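Benora Label Remover Concentrate, for Glass and Plastic Containers

Benora is a water-based label remover for people who reuse bottles, jars and tubs. It softens paper labels and the glue under them so both can be wiped or rinsed away. It is sold as a concentrate and mixed with warm tap water in a sink, bucket or dishpan.

Sizes: 100 ml trial bottle, 700 ml refill bottle
Made by: Trurkano
Form: clear liquid, light citrus smell
Dilution: 23 ml per sink of warm water
Storage: upright, cap closed, away from frost

What it works on

Paper labels on glass come off most easily. Paper labels on hard plastic take longer, and the glue may need a second soak. Plastic film labels should be peeled by hand first, starting at a corner. Brush the concentrate straight onto the glue that stays behind and leave it until it turns cloudy.

It will not remove ink printed directly on the container, and it will not lift shrink sleeves. Cut those with scissors and pull them off.

Do not use Benora on bare aluminum, varnished wood or soft rubber seals. Colored caps and lids are generally fine, but test a small spot on the underside if the color matters to you.

How to use it

Empty and rinse the containers. Take off caps and lids and set them aside. Run warm water into the sink, add the concentrate and stir with a brush. Push the containers under so they fill and stay down.

Leave them for 2 hours. Labels with heavy glue, such as the ones on pickle jars, can stay in overnight. Wipe with a cloth or the flat side of a plastic scraper. Steel wool will scratch plastic and leave a haze on some glass.

Rinse well with clean water and let everything dry with the caps off. Anything that will hold food should be washed again with dish soap.

Used solution can go down a household drain. Catch the paper scraps in a strainer first – they clump and will block a trap.

Notes on old containers

Keep medicine in the container it came in, with its label on. Once a bottle is empty and you want it for beads, screws or seeds, put on a new label as soon as the old one is off. Don't rely on the cap color to tell one bottle from another.

Benora cleans off glue and nothing else. A plastic bottle that held something strong-smelling will often keep the smell. Baking soda and water, left in the bottle with the cap off, can help.

What comes with it

The trial bottle comes on its own. The refill bottle comes with a measuring cap and a Brosberg plastic scraper. Replacement scrapers are sold separately under Hand Tools. The older Hartono brush set still fits most narrow necks and we carry it while stock lasts.

Shipping

The concentrate ships by ground only. Orders placed before noon are packed the same day. During November please allow extra time. Unopened bottles can be returned for a refund. If a bottle arrives leaking, send us the order number and we will replace it.

Customer comment

"I used the trial bottle on a box of jam jars my sister left me. The paper slid off in the sink. Two of the jars had a gummy strip that needed a second go with the brush." – Sunita Escobedo

Labeled bottle with ribbed pink cap; red lid with ribbed rim
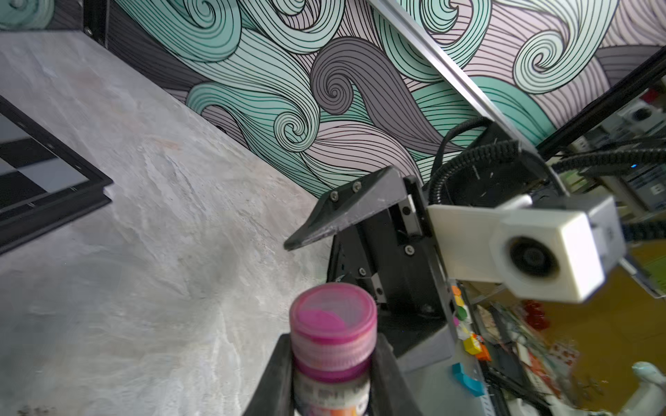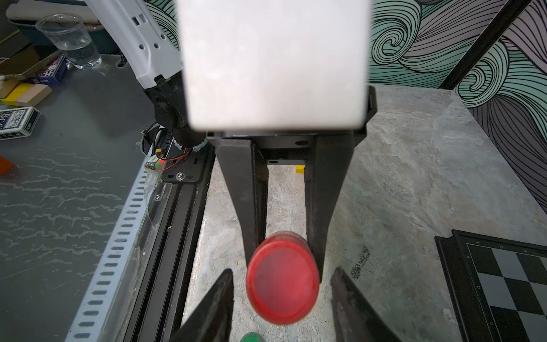

Page by Elżbieta Sadowski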